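4.2 What counts as a cleared table

Most of the earlier work on household tidying treats the table as a surface with two states. It is clear or it is cluttered, and a person moves it from one to the other. We doubt this, and the doubt grew as we coded our own material. Of the 741 table photographs that passed the first check, 592 were given the same label by both coders. The remaining 149 were nearly all tables in some middle condition, with laundry on them and other things besides. A scheme that fails on the ordinary case deserves less trust than it has been getting.

The trouble starts with the word "clutter." Hollitz, the coding sheet we inherited, defines it as any item not in its usual place. That sounds workable until one asks where the usual place of a water bottle is. For several of our households the answer was "on the table," given without hesitation. The same was said of phones, chargers, fans in the warmer months, and, in one home, a sewing tin that had stood in the same corner for years. By the rule on the sheet none of these are clutter. By the judgment of almost every outside rater they are.

Cloth makes things worse. A folded shirt on a table is usually read as work finished, a heaped one as work waiting. Yet the people who put it there often meant neither. Marietjie Moodley, who ran the November interviews, noted that respondents used the table as a stopping point for garments that were clean enough to wear again but not clean enough to go back in a drawer. They had no name for this pile and did not think of it as a task. When asked when they would deal with it, several seemed puzzled by the question. We take their puzzlement seriously. It may be that the tidying literature has been measuring the raters' sense of order and calling it the household's.

Figure 6 is typical of the disputed group. A crumpled navy cloth takes up the center of the table, while a basket at the right holds other garments. One coder scored the table as "sorting in progress," reading the cloth and the basket as parts of a single job. The other scored it as "general use," on the grounds that the bottle, the phone and the gray device with grips had nothing to do with laundry and outnumbered the things that did.
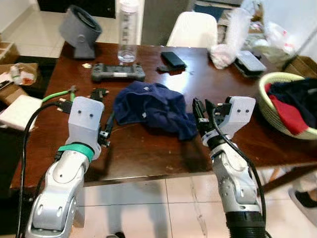 Figure 6. Table from the disputed group, with a heaped navy cloth at the center, a basket of garments at the right, and other small items toward the back.

Both readings can be defended, and we could not find a rule that would choose between them without also spoiling cases on which the coders had agreed. Counting items favors general use. Weighing them by the area they cover favors sorting, given the room a heap of cloth takes up. Position is no better guide. It is tempting to say that whatever lies in the middle is the current business of the table and whatever lies toward the back has been pushed there to make space, but a photograph does not show pushing. The items at the rear may have been there first. Pillay's "center rule," which we tried on a subset, simply writes this guess into the score and then reports it as a finding.

The basket raises a separate question. Under Hollitz, a container is an aid to order and lowers the clutter score, whatever is in it. We see no good reason for this. A light-green woven basket with a red garment and a dark navy one in it could be a step toward the closet, a step toward the washer, or a place where clothes live for a week. Nothing in a single view settles it. The clear plastic bag with pink items near the back corner of the same table is also a container, strictly speaking, and neither coder thought to credit it. When we asked why, both said that a bag "doesn't count." The sheet says nothing of the kind. What was being scored, it seems, was how nice the container looked.

Small scraps gave the least agreement of all. The crumpled piece of paper or foil in Figure 6 was called trash by one coder and left off the sheet by the other. Raising the size limit would hide this kind of dispute, and we suspect that some of the high agreement figures reported elsewhere were reached in just this way. The published Suvico protocol, for example, drops anything smaller than a hand. That gets rid of the hard objects along with most of what people mean when they complain that a table is a mess.

We considered sending the 149 disputed tables to a third coder and taking the majority view. We decided against it. A vote would have given us a cleaner number and no better idea of what the number meant. The disputed tables are therefore kept as their own group in the analysis that follows, and results are given with and without them. Readers who prefer the usual two-way split can rebuild it from the scores in Appendix 2, though we would ask them to say which coder they are siding with.

One caution applies to our own results as much as to anyone's. All of these labels come from people looking at someone else's table. Where we were able to put the same photograph in front of the person who lived with it, the answers were shorter and less tidy than ours, and in the disputed group they seldom matched either coder. We return to this in Section 5.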